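Lowther puts gripper order on hold till May budget — home kitchen work goes on

Posted Aug 4, 2019 by Jamie Haworth

Two-finger grippers, pots and lids, a cloth-covered table. The spending part is less simple. 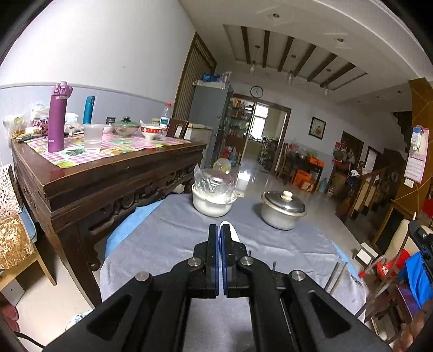
What's being bought, and when

Lowther will buy its next lot of hand-held grippers in two batches, not one. First batch is 76 units, ordered this month. The rest waits for the new budget year in May.

Word came from Kumudini Sikder, who runs purchasing for the home tasks group. She'd asked for the whole lot up front. Got a bit over half.

"We can work with it," Sikder said on the phone Friday. "I would of liked the lot, but the spare parts line was empty and that had to come first."

Two quotes were on the table. Skaltell came in at $178 a unit, fingers and mount included, no charger. Pallow was cheaper per unit but wanted payment in full before shipping, and its replacement finger strips are sold only in big packs. Skaltell got the order.

Spare parts

Separate line this time, $2543 for the year. Covers finger strips, pivot screws, cables and a few mounts. Last year there was no line at all and parts came out of travel money, which the finance office did not like.

Strips go first. Ghizlane Berrada keeps the repair bench and wants a full set in the drawer for every five grippers out in homes. She also wants one kind of screw across the whole fleet. Right now there are three kinds and the bench keeps runing out of the one it needs.

Household goods

A smaller amount, $1456, is set aside for pots, lids, bowls, cups and tablecloths. Families mostly use their own things, but Lowther pays for anything chipped or broken and buys extras where a home has only one pot with a lid. Round lid knobs are still the preferred kind for the lid tasks. Flat handles may be added after May, not decided.

Receipts have to be in within two weeks. Photos of receipts are fine. Handwritten market slips are fine too if the shop name is on them.

Still open

Chargers. Skaltell sells its own, and Da-eun Chae, who does scheduling, would like one per gripper so kits can be handed from home to home without a trip back to the office. Finance has asked her to price a multi-slot charger from Flallon first. No quote back yet.

Storage is open as well. The first batch will take up most of the cabinet by the repair bench and the second won't fit. Berrada has asked for shelving — no line for that either, so it may come out of parts.

Also training hours. New people get half a day with the gripper before going into a home, and the hours for the second batch aren't in anybody's plan so far. Tín Ông is putting together a number for the next planning call.

Delivery of the first batch is expected within six weeks of the order. Homes already on the schedule keep the grippers they have untill then. Questions on the order go to Sikder, questions on kits and swaps to Chae.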